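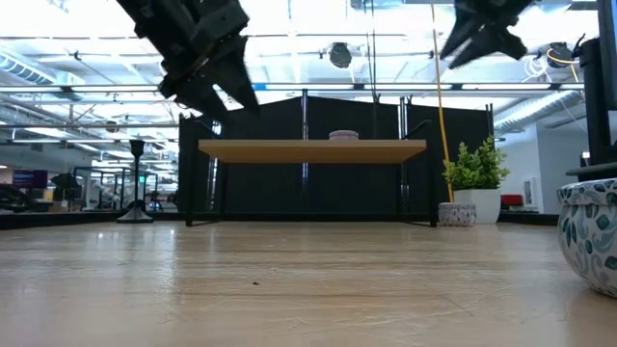 PRESS RELEASE

Trustport opens its two-arm teaching station to outside companies

Plindoldale, December — Trustport, a developer of teaching tools for robot arms, announced today that its two-arm teaching station in Plindoldale is now open to outside companies. Customers can come with their own task, show it to the robot by remote control, and go home with the recordings.

Until now the station was used only by the Trustport team. During this period the operators recorded 2,239 demonstrations of household tasks, mostly with small dishes, bowls and other things which people keep on a shelf or on a table. After review, 2,167 of them were accepted for training. The others were removed by the reviewers for a dropped object, a lost signal or a movement which was too hesitant.

At the station, the operator holds one handle in each hand, and the two grippers follow. To take a dish from a shelf and put it on the table, the operator moves the handles in the same way as he or she would move the hands. The system records the position of both arms, the opening of the fingers and the pictures from the cameras. Customers do not need to write any code for this part.

"We had visitors who know their work for many years, but they never programmed anything," said Mirta Quezada, head of demonstrations at Trustport. "They can show how a bowl must be held. It is difficult for them to write it down, and it was also difficult for us when we tried. With the handles they show it, and we record it."

The station also permits teaching by hand. In this mode the motors become light and a person guides the arm directly, with a hand on the wrist of the robot. Trustport recommends it for slow movements near a fixed object, for example placing an item on the board of a shelf unit. For tasks where both arms work together, the company recommends remote control, as one person cannot easily guide two arms at the same time.

The first outside customer is Mofokeng, a supplier of kitchen and table goods. Its employees recorded 119 demonstrations of picking up bowls and small round dishes and putting them back in a different place. Gerrit Gumede, who leads the warehouse projects at Mofokeng, took part in the sessions himself.

"The first hour was not so nice, I must say," said Mr. Gumede. "I closed the fingers too early every time. After lunch it was much better, and my colleague was already faster than me. What I liked is that we could look at each recording together and decide if we keep it."

Recordings are delivered together with Jostham, the review software of Trustport. With Jostham the customer can play a demonstration again, cut the beginning and the end, mark the moment of the grasp and add a short comment. Recordings remain the property of the customer.

A booking includes one operator trainer and 40 minutes of practice before the first recording. Companies are asked to bring their own objects, with at least two pieces of each kind in case of breakage. Glass objects are accepted after agreement with the team — please write in advance and include the weight.

Sessions take place from Monday. Visits without recording are possible on request, also for schools.

About Trustport

Trustport develops equipment and software for teaching robot arms by demonstration. The company is located in Plindoldale.

Press contact: Mirta Quezada, Trustport, Plindoldale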